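Cahier d'atelier – vendredi 7 juin 2019

Table ronde, gant droit, firmware Skirnico d'hier soir. Objectif du jour : ranger et vider le panier à la main, assez de fois pour que le bras de Dreltach cesse de traiter chaque objet comme une enclume. Quota fixé à 400 démonstrations. Fait : 224. Le quota est optimiste, le café aussi.

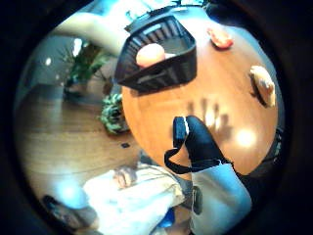 Balle dans le panier, petit pain encore sur la table.

Le vernis renvoie tout ce qu'il peut. Tzavaras perd le suivi dès que le reflet passe dans le champ, puis le retrouve avec l'air de n'être jamais parti. À noter dans le journal des trous : 600 ms pour le plus long. 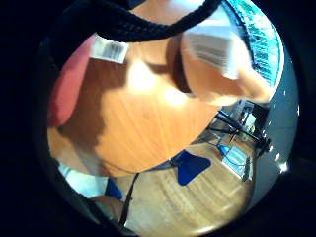
Vue du gant, au ras du bois. Étiquette à code-barres en haut à gauche.

Rappel pour ceux qui prennent la suite : câble par-dessus la main, jamais dessous. Et on ouvre les doigts franchement au lâcher, sinon la segmentation colle deux gestes ensemble.

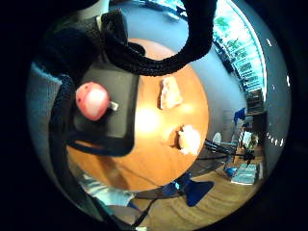
Latence recalée à midi, rien touché depuis. Les gestes lents passent bien. Les rapides donnent une trajectoire que je qualifierais de lyrique.
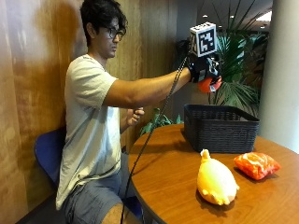 Reste à exporter l'épisode 1690 à part, Welthorpe le réclame pour comparer avec leur téléopération – à eux le joystick, à nous les crampes. Penser à recharger le gant ce soir.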